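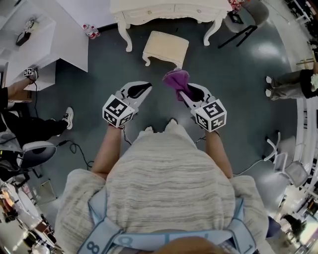 Police in Brastano are looking into a run of fake room lets aimed at students coming from overseas, and 91 people have now reported paying a deposit on a place that was never theirs to move into. I've been following this since August, when the first few turned up at the students' union with their suitcases and a set of printed emails, and I have to say it makes grim listening. The adverts were good, that's the trouble. They went for the sort of furnished room that looks nice and settled when you're reading about it thousands of miles away, with an ornate white dressing table and a small cream footstool on curved legs like the pair in the photo, and bills included on top. I'd have been tempted myself.

Most of the adverts went up on Bramix, a lettings site that a lot of students here use because it's free and you can message the landlord straight away. The going rate for the deposit was £800, paid by bank transfer, and in return you got a contract, a welcome letter and a date to collect your keys. A few people were then asked for another £1000 as "advance rent for applicants without a UK guarantor". Plenty of real landlords do ask overseas students for rent up front, so it didn't sound odd to anyone who'd read up on renting here beforehand.

The addresses were real too. Several were in Ho Street, just behind the bus station, and I went along there one afternoon to see how people were taking it. A woman at one of the houses told me she'd had five students on her doorstep in a fortnight, all with the same contract, all wanting the back bedroom. She's lived there for years and has never let a room in her life. She made the last one a cup of tea and rang the university for him (good for her!).

One student, a first year from Malaysia who didn't want to be named, told me she'd even had a video call with the supposed landlord. He kept his camera off and said the connection was bad. "He was very polite, he asked about my flight," she said. "I sent the money the same night because he told me another girl wanted it." She spent her first four nights in a hostel and is now sharing with a cousin on the other side of town.

Bramix says it has taken down all the adverts that were reported to it and now checks a landlord's ID before anything goes live. When I asked whether it would be paying anyone back, I was told that the payments were made outside the site and each case was a matter for the student's bank. I asked the same thing again a few days later and got the same email, word for word. Some banks have refunded the money – others are still deciding, and students who paid from an account at home seem to be having the hardest time of it.

The university has found temporary rooms in halls for those who had nowhere to go, though only until the end of term. It has also opened a small hardship fund, and you don't need to have been to the police first to apply. The form is on the student services page, quite a long way down.

The student paper, Loner, has been keeping its own list of the addresses used, and it's worth a look before you hand over any money. They update it most evenings. Their advice, and the police's as well, is not to pay for a room until you or somebody you trust has been inside it. I know that's easier said than done when you're booking from another continent, but the union has started sending second and third years round to view places on behalf of new arrivals, and it doesn't charge for it. You email them the address and they'll try to get there within two days.

Anyone who thinks they've been caught out should ring their bank first and then report it to the police on 101, keeping hold of all the emails and messages. No arrests have been made so far. I'm told officers want to hear from people who spotted a fake and didn't pay as well, so if you've still got the messages, please don't delete them.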